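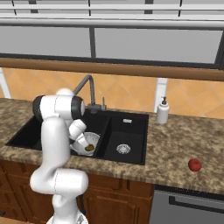 Forums > Robot Arms > Simulation > Training and Testing

Does success in a simulated kitchen tell you anything about the real one?

Posted by sinkorswim_bres, 14/01/2026
3 replies | 6 shares

Hi all, bit of a long one, sorry. I'm doing a part-time master's at Bresport and my project is comparing how well a policy does in simulation with how well it does on a real arm. The task is picking things up in and around a kitchen sink. My sim kitchen has a black double sink, granite worktop, orangey tiles behind, and the bowl with the food in it sits in the left-hand basin.

I trained on 600 demos, all in sim, and tested every saved checkpoint in the same kitchen. The best one gets nearly everything right, which I was dead chuffed about until I read the MacLeish paper over the holidays. They say the score in simulation doesn't have to match the real score at all, as long as it puts your policies in the same order. So if policy A beats policy B in sim, it should beat it on the real arm too.

I've got 5 policies and only 3 afternoons booked on the real arm at Mirwood. Is ranking them enough for a write-up? And do I need to make the real sink look like my sim one? Theirs is a plain steel thing with one basin and the tap's in a different place.

----

tadpole_grips
12 people found this helpful

Ooh, I did almost exactly this last year, so have some hard-won opinions!

Ranking is a perfectly decent result, but five policies is thin. If two of them are close together they'll swap places on luck alone and your lovely correlation falls over. What saved me was including some deliberately rubbish ones. Take an early checkpoint, take one trained on a tenth of the demos, and put those in the line-up. You want a good spread from hopeless to decent. It feels like cheating but it isn't, just say so in the write-up.

On the sink: the look matters less than you'd think and the shape matters more. I spent ages in December matching colours and lighting and it hardly shifted my numbers. Then I fixed the height of the basin wall and it changed loads, as the arm had been learning to come in at an angle that would've clouted the real rim. With a single basin you lose the divider as well, and if your policy has been using that as a landmark you'll find out very quickly.

Shiny stuff is the exception. A black matte sink and a steel one are miles apart to a camera, steel throws reflections all over the place. If you can swap the sink material in your sim and rerun the tests before you go to Mirwood, do that first. It's an evening's work and might save you an afternoon on the arm.

Also, save your starting positions! Same bowl position for every policy, in both places. I used a printed sheet with crosses on it under the bowl (laminated, after the first one went soggy).

----

pixelpotato
1 person found this helpful

just use Tadero, it does the matching for you

----

old_servo_hand
8 people found this helpful

Agree with most of what tadpole says, although I'd be a bit more careful about the rubbish checkpoints. If you've got two hopeless ones and three good ones, the correlation comes out high simply from telling hopeless and good apart, and a picky examiner will spot it. Report it with and without them. I got pulled up on this in my own viva and had no answer ready.

Something else I'd ask is what counts as a success in your sim. Mine ticked the box as soon as the object was lifted a certain height, so it was happily counting a bowl hanging off one fingertip. On the real arm I was judging by eye and marking those as fails. Half my "gap" was me using two different rules! Write the rule down in one sentence before you test anything and use it in both places.

As for Tadero, I've tried it, and it's fine for lining up your camera view with the real one. It won't touch friction or weights, so you'd still be guessing how slippery the bowl is.

With three afternoons I'd do all the policies each afternoon in a shuffled order. If you do one policy per day and somebody nudges the camera overnight, you've had it.

----

sinkorswim_bres

Thank you both, this is brilliant. Just checked and my success rule is height only, so that's tonight sorted. Will try the steel sink after that and post the numbers once I've been to Mirwood.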